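How to set up segmentation and depth on a shiny surface without fooling yourself

Trila's perception node will find a tabletop for you in one call. The documentation shows a matte grey table, a clean plane and a happy green outline. If your work surface is varnished timber, I'd treat that demo as advertising. This page covers what I do before I trust the planner with a plane on a glossy board, using Trila for perception, Detis for planning and a two-arm cell. You'll need both packages installed and your arms already homed.

Step 1. Look at the raw depth before anything else

Turn off every filter. Trila switches on hole filling by default, and hole filling is how bad data gets dressed up as good data. In the perception config, set fill_holes to false and temporal_smoothing to 0, then restart the node. A reload isn't enough, whatever the release notes say.

Now open the depth view next to the colour view. On varnish you will get gaps where the lights reflect, and you may also get points that sit below the real surface. The gaps are harmless as long as they stay gaps. The low points are the ones that drag your plane fit down and send a fingertip into the wood. 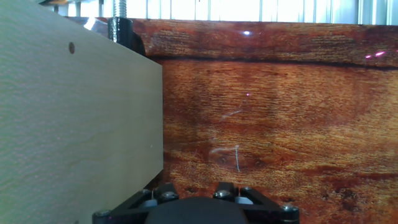
Save a single raw cloud from the wrist view and another from the fixed view. Don't average them. If you merge early, you'll never know which one was lying.

Step 2. Mask the glare

Trila has an automatic glare mask. I've tried it, and on plain surfaces it's fine. On figured timber it tends to mistake pale grain for reflection and hidden reflection for grain, so I set the mask by hand:

glare_mode: manual
min_intensity: 268
grow_pixels: 2

The intensity value is on Trila's own extended scale, so don't worry that it goes past 255. Start there and raise it if you lose too much of the surface. The grow setting matters more than people think. The worst depth is at the rim of a highlight, where the value is wrong but still looks plausible.

Masks made for one camera are no use to another. A highlight moves when the viewpoint moves, so each camera needs its own. The same goes for a wrist camera in two different poses, and that's the part the Trila tutorial leaves out. For the wrist I recompute the mask at every stop and never carry it over.
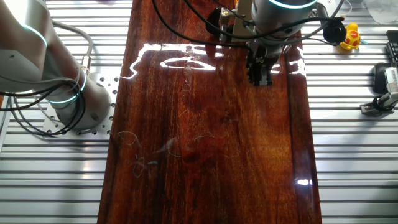
Check the result against a fresh cloud, with the arm in another pose. Reflections of the arm itself are part of the problem, and a mask that works with the arm parked can fail once it reaches over.

Step 3. Fit the plane, then argue with it

Run the fit with a fixed seed so you can repeat it:

trila fit-plane --cloud raw_fixed.tcl --iterations 2000 --seed 1546

You'll get a plane, an inlier count and a confidence score. Ignore the score. As far as I can tell it measures how well the points agree with each other, and a reflection can agree with itself beautifully.

Do these checks instead:

Run the same fit on the wrist cloud, transformed into the base frame, and compare heights at the four corners of your work area.

Change the seed and run it again. If the plane moves noticeably, you don't have a plane.

Fit the table under the board as a separate plane and subtract. The gap should match the board thickness you get with calipers. This one test has caught more faults for me than the rest put together.

A slatted or ribbed table complicates that last check, as the grooves pull the table fit low. Set fit_side to upper for the table and leave it on both for the board. 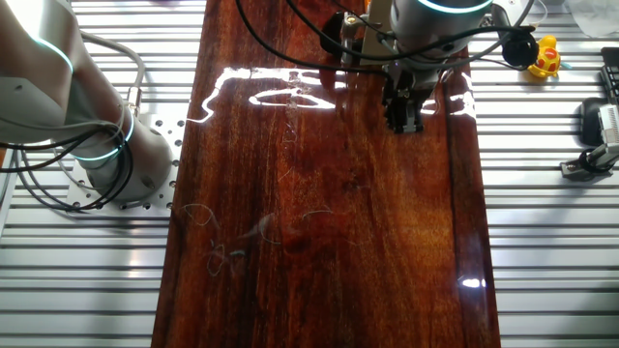 If the two cameras disagree, suspect the hand-eye calibration before you suspect the surface. I spent most of one August tuning glare masks when the real fault was a bracket transform typed in with the wrong sign. Boris Lukáč found it in an afternoon by swapping the two arms' config files and watching the error change sides.

Step 4. Give the planner less than it asks for

Detis will happily take the whole cloud and build a collision mesh. Please don't let it. A mesh made from noisy depth has spikes in it, and the planner will route around spikes that don't exist or, worse, through a hole that does. Pass it a flat box for the board, padded upwards, and add other objects as simple shapes.

Open containers need a bit more care. Detis closes concave shapes by default, so a tray becomes a solid block and every grasp inside it is rejected with the unhelpful message "no valid goal". Build the tray from a floor and separate walls. If anything is bolted or bracketed to the outside of it, add that too, with its cable side padded generously.

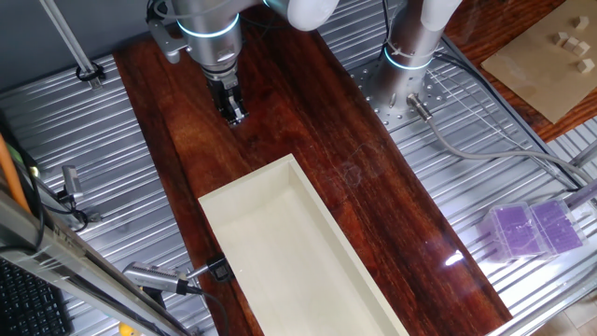 Gripper over the board, with the open-topped box resting on the wood further along.

Step 5. Approach slowly and log the height

For the first runs, cap the speed, stop well above the surface and step down by hand. At each stop, write out three values: commanded height, height from the joints and height from the wrist depth. The first two should track each other closely. Watch how the third drifts as the fingers get near the varnish. If it starts to jump, go back to step 2 and redo the wrist mask at that pose.

Both arms should be in the planning scene even if only one is moving. Detis lets you leave the idle arm out to save time. The time saved is small and I don't think the option should exist.

What about the learned depth models?

Skonora sells one as a drop-in replacement for all of the above, and the Öztürkmen plugin does something similar for free. I ran both. They give lovely smooth surfaces on gloss, and that's precisely what bothers me. With raw depth I can see where the data is missing. With these I get a confident number everywhere and no way of telling which ones were guessed. If you want to try either, keep the raw cloud running alongside and do the caliper check from step 3 on both outputs.

Things that still go wrong

Daylight. If there's a window near your cell, the manual mask needs redoing when the sun comes round. I redo mine at 2 pm.

Fine scratches and fibres on the varnish sometimes come up as tiny objects. Set min_object_height above your noise level, and accept that you'll miss thin parts.

Trila overwrites manual masks on upgrade. Keep a copy somewhere outside its config folder.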